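Workshop > Cells > Colley > Checklists

Colley towel cell: two-arm inspection, with comments
April 12, 2018, by Tâm Phí

We use cookies to remember your settings. OK / Manage

Run counter at start: 2,506. I love this cell, so the comments run on a bit!

1. Emergency stop, both arms. PASS.
2. Blue finger coverings. PASS. Look for lifted edges and press them down.
3. Dark fingertip pads. PASS. They must meet the cloth squarely. Swap them at the next service even if they still look good.
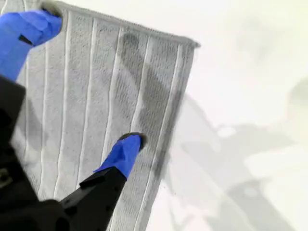

Last changed: 12 runs after first issue, by T. Phí

4. Grip near the hem. PASS. Ribbed grey towel, pinched close to the hemmed edge, and what a lovely tidy hold! Darker patches on a towel are fine for grip tests; log them anyway.
5. Finger screws. ADVISORY. One on the lower finger took a small nip with the key. Check again after 192 runs. 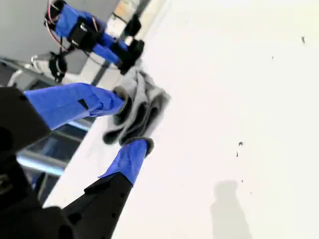
6. Two-arm hold. PASS. Pull gently from each end and stop if either pad slides. Go slowly, the Hevetti controller is keen.
7. Cables on the far arm. PASS. Leave enough slack for full reach (I got this wrong in November).
8. White tabletop. Wipe down before the next run.

Spare pads are in the Narnine drawer, second from the top.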